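Zwei Finger, viel Gefühl: der Rissanen-Greifer im Stofftest

2018-01-26, von Vilja Laitinen 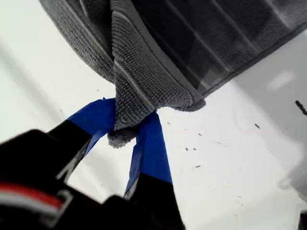 Seit drei Wochen arbeite ich mit dem Parallelgreifer von Rissanen, und ich bin ziemlich begeistert! Stoff ist für mich die ehrlichste Prüfung, und da hat mich der Vorgänger von Stotitz regelmäßig geärgert (zu viel Kraft, zu wenig Haftung). Mit blauem Klebeband um die Fingerspitzen fasst der Rissanen ein graues Mikrofasertuch an der Ecke, ganz knapp, nur ein kleiner Knubbel zwischen den Spitzen, und der Rest darf frei fallen. Genau so brauche ich es fürs Falten.

Die Kraft lässt sich sehr fein einstellen, der Regler läuft ohne Ruckeln, und die Rückmeldung über die Fingerweite kommt schnell genug, um einen Fehlgriff sofort zu merken. Von 163 Versuchen mit Tüchern saßen bei mir nur wenige daneben, meist bei doppelt liegendem Saum. Petro Harasym hat den Ninik danebengestellt: leiser und leichter, aber bei dünnem Stoff rutscht er.

Was mich stört: Die Finger bauen breit, in engen Kisten wird es knapp. Und die Anleitung ist dünn, die Seite zur Kalibrierung musste ich zweimal lesen. Kaufen würde ich ihn trotzdem sofort wieder.

2 Kommentare | 163-mal geteilt

Ähnliche Beiträge
Ninik nach einem halben Jahr
Welche Kamera fürs Handgelenk?
Lallunstead: Steuerung im Kurztest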